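Prosholm Robotics Club: Cell Safety Check, Sindier Workcell
Filled in by: Prodromos Liapis
Period: September, evening group

1. Emergency stop: pressed and released by two students. OK.
2. Base bolts, both arms: checked with the hex key. OK.
3. Arm cables: no damage to the covers. Comment: please do not pull them when you clean the rail.
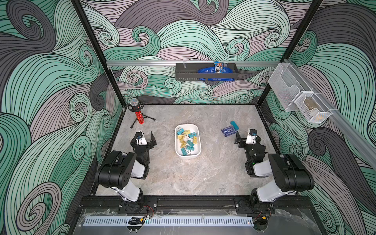 4. Speed limit. The Feleo program was set to 38 percent, and our rule for new students is 18. I changed it and wrote it on the door. At full reach the two grippers can meet, so the low speed is important when both work over the same tray, as with the binder clips. Result: OK after correction.

5. Gripper fingers: closing force tested with a clip, not with a finger. OK.
Comment: two students still put a hand inside to help the arm. This is not allowed while the motors are on.

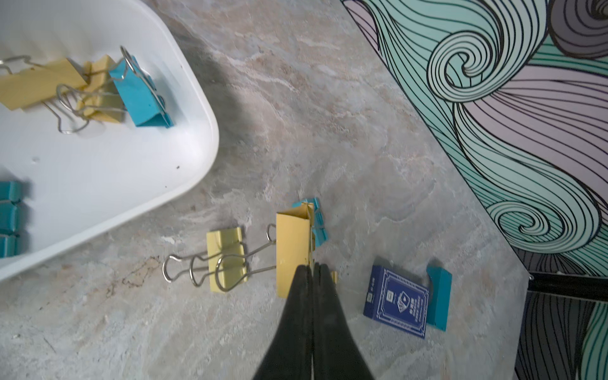
Item 5: gripper holding a yellow clip beside the tray.

6. Wrist cameras: lenses cleaned, screws tight. OK.
7. Sorting task for the Castellanos competition: start positions must be taught again after every change of speed. Not done by group 3. 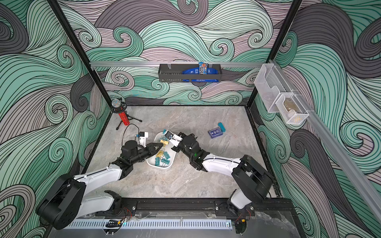 They will teach them at the next meeting, and I will sign item 7 after I have watched one complete run.

8. Power off and key returned to the cabinet: OK, 18:38.

Open points: item 7.
Checked by: P. Liapis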